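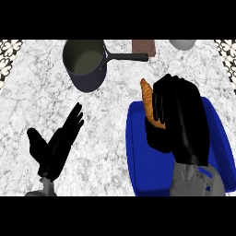

Housing and Household Work, Unit 4
Handout: How the kitchen became a workplace
Course teacher: Oanh Võ
Version of 5/6/24

1. What we finished last time

We finished with the rented house in Warkport, where cooking, washing and sleeping were done in the same room. Please keep the floor plan from that lecture, you will need it again for the exercise at the end.

2. The separate kitchen

In larger houses the kitchen was moved away from the living rooms, often to the basement or to the back of the yard. The usual explanation is smell and fire. Deirdre Mac Carthaigh, in the chapter you have read, gives more weight to servants: the family did not wish to see the work, and the walls were put where they were for this purpose. I find her argument strong for the city and weaker for the farm, where the owner of the house was very often also the cook.

When servants became fewer, the distance remained. A woman who now cooked alone had to walk the same corridor that was planned for three persons. Several of the Plodton letters complain of this. One writer says that her soup was cold before she could sit down to it.

3. Counting steps

Early in the twentieth century, writers on the household started to borrow methods from the factory. They drew the path of the cook on the plan with a line or a thread, and then they moved the table, the stove and the sink until the line was shorter. Two things to notice:

The line shows walking only. It does not show lifting, waiting, or looking after a child at the same time.

The cook in these drawings is always one person. If two people cook together, the "best" plan can be a bad one, as they stand in each other's way.

4. The continuous counter

Before this, most kitchens had a table in the middle and separate pieces of furniture along the walls. The counter of one height, running without a break, came later. It is easy to clean and it looks orderly. But one height must serve everybody, and kneading dough needs a lower surface than cutting vegetables. Issa Sleiman interviewed older residents of the Prarnent apartments, and many of them kept a low table beside the new counter for exactly this work. The housing office considered the table a sign that people did not understand the design. Sleiman reads it in the opposite way.

Compare also with Su-chen Wan on kitchens shared by several families. There each family had its own shelf and its own hour, and the question of height was hardly raised.

5. Terms

Work triangle: the path between sink, stove and cold storage.
Fitted kitchen: cupboards and counter made as one system and fixed to the wall.
Scullery: a small room for the wet work, mostly dishes and laundry.

6. For next time

Read Wan, chapter 3, and the short text by Cúc Quách (photocopy, in the folder). Then take the Warkport plan and draw the path of one person who prepares a meal, and in another color the path of a second person who helps. Write one page, not more than 600 words, on where the two lines meet and what you would move.

Students who missed the April session can ask me for the plan.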